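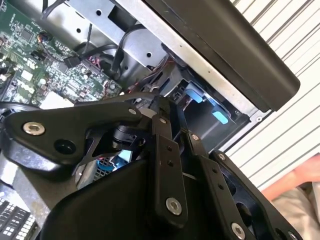

Limpiar por dentro un ordenador de sobremesa

16 de marzo de 2023

El polvo se acumula en los ventiladores y en las rejillas aunque la caja esté sobre la mesa. Si el equipo hace más ruido que antes o se apaga en verano, conviene abrirlo. Con una limpieza al año suele bastar; en casa la hacemos en octubre, antes de encender la calefacción. Si hay perro o gato, mejor dos veces.

Qué hace falta

Un destornillador de estrella mediano, una brocha de cerdas suaves que no se haya usado con pintura, un bote de aire comprimido, bastoncillos, un paño que no suelte pelusa y un platillo para los tornillos. La aspiradora, solo para la mesa y el suelo. Dentro de la caja no se usa: la boquilla puede generar electricidad estática y arrancar piezas pequeñas.

Antes de abrir

Apague el equipo desde el sistema, baje el interruptor de la fuente si lo tiene y desenchufe el cable de la pared. Quite también el monitor, el teclado y lo demás. Pulse el botón de encendido unos segundos para descargar lo que quede. Lleve la caja a una mesa con buena luz, si puede ser cerca de una ventana o en el balcón.

Toque una parte metálica sin pintar del chasis antes de meter las manos y repita el gesto de vez en cuando. Fuera anillos y pulseras.

Los cables

Haga una foto con el móvil antes de soltar nada. En la placa base hay muchos conectores parecidos, y los hilos finos de colores que van a las hileras de pines son los más fáciles de colocar mal. Para una limpieza normal no hay que desconectarlos. Si uno estorba, se aparta con el dedo. Si hay que sacarlo, se tira del conector, nunca de los hilos.

La limpieza

Empiece por arriba. Pase la brocha en seco por la placa, sin apretar, y deje que el polvo caiga al fondo. Con el aire, golpes cortos y el bote siempre derecho; inclinado echa líquido. Sujete las aspas de cada ventilador con un bastoncillo mientras sopla para que no giren. Los filtros de espuma se lavan con agua tibia y se dejan secar un día entero.

La fuente de alimentación no se abre. Se sopla desde fuera por la rejilla y ya está.

No use limpiacristales ni alcohol de farmacia sobre los circuitos. Para la chapa exterior sirve el paño apenas humedecido.

Al cerrar

Repase la foto, compruebe que no queda ningún cable rozando un ventilador y vea si sobra algún tornillo en el platillo. Conecte y encienda con la tapa todavía quitada, sin tocar nada, para ver que giran todos los ventiladores. Después apague, desenchufe otra vez y atornille la tapa.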